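Ginport Neighbours Help Board > House and Garden > Painting

Patchy ceiling after two coats, do I need a third?

Posted by Lewis Shearer, Wednesday

Hi all, hoping someone with more patience than me can help. I've just painted the lounge room ceiling in our unit and it looks terrible in the mornings. At night with the lamps on it's fine, you'd never know, but around 8 am the light comes in sideways and there are dull stripes and shiny stripes running the whole length of the room. Two coats of flat ceiling white, rolled on, about four hours between them.

The old paint was a sort of yellowed cream colour (previous owner smoked, I think) and I gave it a wash with sugar soap first but I'll admit I got lazy towards the far corner. No primer. I spent $146 on paint and rollers already and I'd rather not go again if a third coat is just going to give me a third set of stripes.
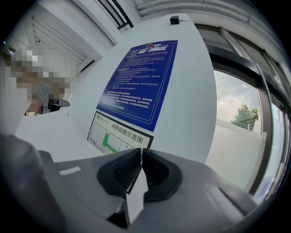

My brother-in-law reckons it's the roller and that I should've bought a longer nap. The bloke at the hardware shop reckons it's the paint. My wife reckons it's me. Any ideas? I've got most of a four litre tin left and the weekend free.

Sorcha Mowat

Your wife might be onto something, sorry Lewis! What you've got sounds like lap marks (some people call it flashing). It happens when the edge you've rolled starts to dry before you come back and overlap it, so that bit ends up with a different sheen from the rest. Flat white on a big ceiling with the sun raking across it is about the cruellest test there is. I did exactly the same thing in our hallway in November, on a hot windy day with every door open, and I had to look at it all summer.

What fixed mine was a third coat done properly. Close the windows and turn the fans off while you're rolling, then open up afterwards. Cut in one side only, then roll that side straight away while the cut-in is still wet, and keep moving. Load the roller well (more than feels right), and don't go back over anything that's started to go dull. Finish each section with light strokes all heading towards the window, so any faint lines run with the light and don't catch it.

I used a tin of Maltska flat with a splash of conditioner in it to slow the drying, and mixed it with a Stirer, one of those paddle things that goes on the drill. You can do it by hand with a stick, just get right down to the bottom of the tin, there's always a layer of thick stuff sitting there.

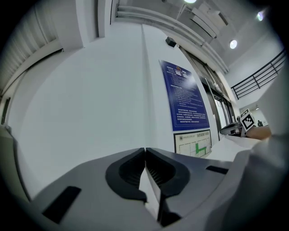 Should I sand the whole ceiling before the third coat?
Only the bits you can feel. Run your palm over it, and if there's a ridge at the overlaps or a drip, knock it back with 180 grit on a pole sander and wipe the dust off with a damp cloth. If it feels smooth, leave it alone and save your neck.

Oh and the lazy corner, have a good look at it before you start. If any yellow has come back through, that's the smoke stain and it'll keep coming through water-based paint no matter how many coats you chuck at it. Put a stain-blocking sealer on that patch first and let it dry overnight.

Jacobs

longer nap wont hurt, i use 12mm on ceilings. get a pole too if you havent got one. i paid a painter 457 for one room once and it still had stripes so dont feel bad

Lewis Shearer

Thanks both. Had a look this morning and there is a bit of yellow in that corner, about the size of a dinner plate. Sealer first then. Will do the rest Sunday with the windows shut.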